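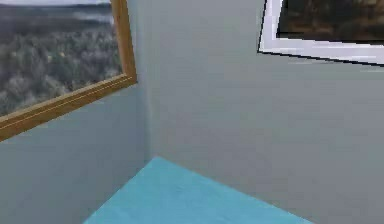 Miniature notebook, Mar 6, 2025

Reading time: 3 min

Lyimo short, shots 11 to 14 (the flooded station)

Very good day on the tank. We finally have water that looks big! I've been grumbling about this since August, so I want to get the recipe down while it's fresh.

The trouble all along has been scale. Droplets don't shrink, so a splash against a 1:36 tower block looks like a splash against a toy. Godfrey's idea was to stop fighting the droplets and go after the surface. He put a thin layer of glycerine mix at the front of the tank, moved the fan well back and aimed it along the water instead of down at it. The ripples came out tight and slow and suddenly the station had a quarter of a mile of flood in front of it. Tumaini made a noise I have not heard him make before.

Settings for the good takes (11D and 11F):

Camera at 96 fps, shutter at 180 degrees. 120 was too dreamy, 72 looked like a bath.
ISO 500. I wanted to go up for more depth of field but the blacks went to porridge, so we added light.
Two lamps through the big silk on the left, one bare and low behind the station for the edge on the roofline.
Fan on its lowest speed, with card taped over the bottom half.
Smoke: 13 seconds on, then wait until it has flattened out. Do not be impatient like I was on 11A to 11C.

The Grurner motion head behaved beautifully until lunch and then began to hitch at the end of the pan. Awuor thinks it's the belt and I think it's the cable dragging. We tied the cable up to the grid and the hitch went away, then came back on the last take, so we may both be right. Awuor to look at it tomorrow before anybody loads a move.

Paint: the station front is holding up to the damp far better than the test piece did. Chepkoech sealed it with two coats of matt and left the lower bricks a bit patchy on purpose, and on the monitor those patches read as tide marks. Lovely. The clock face has started to lift at the bottom, so it needs gluing before 12. Same goes for the little lamp post by the steps, which leans. (Keep the lean, just stop it getting worse.)

Watched the sequence back with the temp sound over it. The director, Imani, wants a longer hold on the wide before the boat comes in, and she's right, the shot earns it. It's the oldest trick in the science fiction book, just let people look at the place for a bit. I'd happily sit through a full minute but I suspect the edit won't.

One argument still open: whether the far skyline should be a painted backing or a digital extension. I vote backing. With the haze at today's level nothing past the gasworks is sharp anyway, and we'd get the reflections in the water for free. Tumaini is worried about the seam where it meets the tank edge. Test both on 13, same lamps, same smoke.

To do
Glue clock face
Order more glycerine, we are down to the last tub
Belt or cable, settle it
Mark the fan position on the floor with tape
Skim the tank, there is sawdust in the left corner again
Copy 11D and 11F to the second drive

Restard Miniatures workshop notes. Contact: ask at the model shop desk. © Restard. Back to top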